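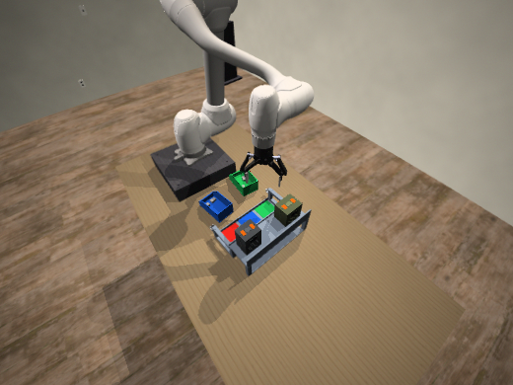 Robot arm over a green bin, 3D render

Free bet from Tataso gone after one leg got voided??

Asked Thursday in Betting Help, 800 views

Signed up with Tataso in February, took the $30 free bet. Put it on a three-leg parlay, Walholm to win, Nistville over 2.5 goals, and a draw in the Ragab game. Ragab game got postponed. Other two legs hit. Bet now says VOID and I got zero. No free bet back either. Chat support just pastes the same terms at me, section 63 or whatever. Is that right? Thought a postponed leg just drops out and the rest stands.

Answer 1 (accepted)
Depends on the promo. With cash, yes, the leg drops and you get paid on the other two at lower odds. Free bets often have a minimum number of legs. If yours said three or more, you fell to two and the whole thing voids. Check the offer page, not the general terms, its usually under "qualifying bets". Most books should still give the token back if it hasn't expired. Ask for that in writing by email, skip the chat. Put your bet slip number in the subject line.

Answer 2
same thing happend to me, slip ended in 3561. Emailed twice, token was back in my account the next morning. No winnings tho. It had a 7 day expiry so use it quick

Answer 3
Was the game replayed inside their time limit? Some books keep the bet open till then. Otherwise no idea, I only do singles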